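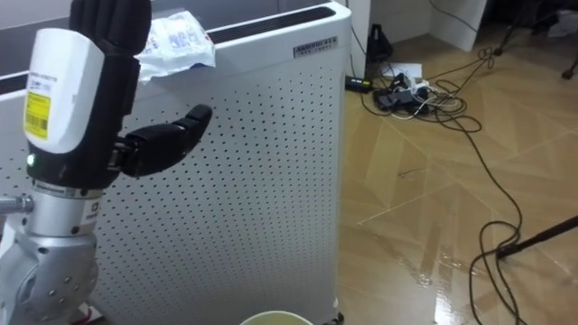
Jun 25, 2023 | By the Drunov newsletter desk

The hand team at Drunov has spent the spring finding out which end of the arm does which job better. They have a five-fingered hand from Vudow and a gripper from Halás, and since March they have been running both on the same kinds of household objects: cups, lids, bags, anything with a handle. The engineer in charge of the tests talked to us between two sessions. She had a laptop open the whole time and stopped twice to check a log.

She did not want to start with a winner. "People ask me which one is better and I ask them what they want to pick up," she said. "For a handle I would take the gripper every time. You close it and you go. For a paper cup I want fingers, because I want to spread the force out a bit."

The team has logged 2297 grasps so far. Of those, 211 ended in a drop, and she has read the log for every one of them. Most of the drops came from the Vudow hand in the first weeks, when the thumb was set too far out and closed late. The fingers would arrive first and push the cup away. "We kept blaming the camera," she said. "We recalibrated it three times. Then somebody slowed the video down and the thumb was behind the other fingers on every single try."

The fix was a timing change in the controller. They use a Climia box for both ends, which she says was the main reason the comparison could be done at all. Before that each hand came with its own software and its own idea of what zero was. "With two controllers you are comparing two controllers," she said. "I had numbers from last year that I just threw out."

The Climia unit is not perfect. It drops its connection if the network cable is moved while it is starting up, and it has one emergency stop input where she would like two. The manual gives the finger order from the thumb in one chapter and from the little finger in another. She has written the right order on tape and stuck it on the lid.

We asked about cables, as anyone who has walked through the test room would. There are plenty on the floor. She said that they tried running everything up through the ceiling with the suspension lines and went back to the floor after a week. "The power cable is stiff. When it hung from above it pulled on the waist and the robot leaned to fight it. On the floor it's in my way, but it isn't in the robot's way."

Much of the recent work is on using both arms at once. One side holds some weight and stays still, the other side does something careful. The standard pairing is a bucket and a cup. The bucket goes on the gripper side and the fingers go for the cup. A swinging bucket moves the shoulder, the shoulder moves the body, and by the time that reaches the other hand it can be enough to miss.

"An empty bucket is harder than I thought it would be," she said. "It's light, so it swings at the smallest move. With a little water in it the swing is slower and the balance software copes." They now start the reach only after the bucket side has been quiet for a moment – the controller watches the wrist force and waits. It makes the whole thing slow to look at.
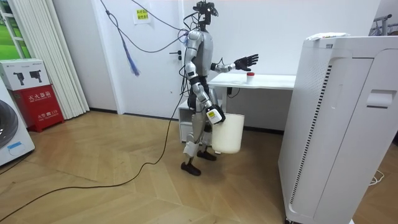 How long can the Vudow hand work before it has to rest?

It gets 20 minutes of steady grasping, and then the finger motors are warm enough that the grip force starts to drift. The team stops there, lets it cool, and uses the break to save the logs. The Halás gripper has one motor and has not needed a break yet.

Wear is the next thing on her list. The tendons in the Vudow hand are supposed to be changed every 2000 grasps, and hers went over that on the index finger by mistake. She saw no damage when she opened it up, but there was slack, and the fingertip had started to land a few millimeters short. Changing a set takes her most of an afternoon. The gripper has pads that pull off and press back on. "I have done it during a phone call," she said.

She was less happy with the pads themselves. The ones Halás ships are smooth and slide on a wet handle. Her team has been cutting its own from a rubber sheet, a bit thicker, and these hold well but leave black marks on light plastic. She has asked Halás for a textured pad and is waiting for an answer.

On cameras she had only a short comment. The one on the head sees the table well until the hand gets close, and then it sees mostly the back of the hand. A second view from the side of the room helps when they go over a bad grasp afterward, but the robot does not use it. She would like to try a small camera in the palm. There is a connector for one on the Vudow wrist, and she has not had time to find out what it talks to.

If she had to order again with the same money, she would buy one hand and one gripper, same as now. "Two hands look nice in a demo. Then you have twice the tendons to change." She would spend a little more on spare thumbs.

Next up are bags. Soft ones change shape each time they are touched, and the grasp planner the team uses was made for solid things. She expects the drop count to go up for a while. The bag sessions will be logged in a separate file so they do not get mixed in with the cups.

Last updated: March

Contact the newsletter desk | © Drunov | Back to top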